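Nalar Hand Gripper Kit, for home builds and shared workshops

Sold by Drimeck. Ships in one box, with the paper manual folded on top.

We started putting the Nalar together for people who wanted to teach an arm how to pick things up and didn't have a company lab to do it in. You hold the gripper in your own hand, you do the job the way you'd normally do it, and later on your arm gets to learn from what you did. Yasaman Hashemi drew the first version at her kitchen table, and a good deal of that first drawing is still in the kit you can buy today - the angle of the fingers, for one, which she was right about and the rest of us argued over for most of a winter.

What comes in the box: the printed housing in two halves, a pair of soft finger pads, the trigger and its spring, the wiring loom, a bag of screws (with a few extra, we know how it goes on a workshop floor), a sheet of square markers to cut out and stick down, and a hex key. You'll need your own small camera and a computer to record to. The Usus camera mount fits without any filing, and the older Shojaei mount fits too if you leave out the thin washer.

Most folks get it built in an evening. If you've put together flat-pack furniture and not thrown anything, you'll be fine! Press the pads on last, after the wires are tucked away, and work the trigger slowly a few times before you tighten the two long screws all the way down. They only need to be snug. The plastic around them will crack if you lean on the key, and we've mailed out enough spare halves to feel strongly about it.

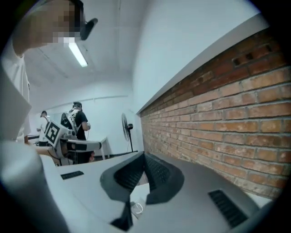
If you're building in a shared space, do talk to whoever else has the bench that evening. A recording session takes up more floor than you'd think, what with cables and people stepping back to get a better look, and it goes so much more smoothly when everybody knows which corner is yours. Tape your cables down. Pick one spot for the markers and keep them flat, with the whole black border showing, and try not to let a sleeve drift over them while you're recording.

The housing weighs 567 grams with the pads on. That feels like nothing for the first few minutes and like rather more after an hour, so take breaks and swap hands if the task allows it. Pads wear down in the end, faster on rough wood and cardboard than on plastic or glass. Replacement pads come in pairs, and we rate them for 1,000 grips of ordinary household things. Wipe them with a damp cloth and leave the alcohol in the cupboard - it dries out the rubber.

The loom is 900 millimeters long. Longer ones can be made up if you write to us before ordering, and orders placed in July go out a little slowly while the shop is closed for part of the month.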